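Home | Gifts | Personalized | Kitchen | News

Prarix adds engraved cutting boards

Gift shop Prarix has a new line of engraved cutting boards out in time for February. Three sizes, 16 fonts, names or a short message up to 60 characters. Anniversary dates too. Owner Valeriano Aguirre says the first 200 orders get free gift wrap, then its back to the usual price. Moya range still on sale, Drekel mugs sold out untill next month. Order by noon for same day engraving.

Contact us | © Prarix Gifts | Back to top
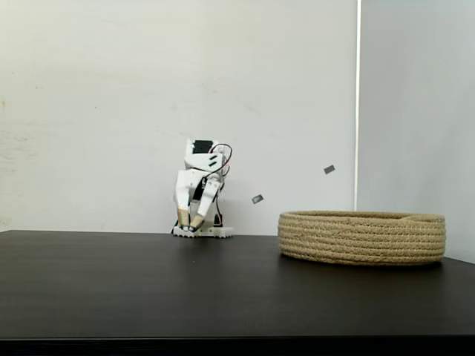

Round rope basket on a dark brown tabletop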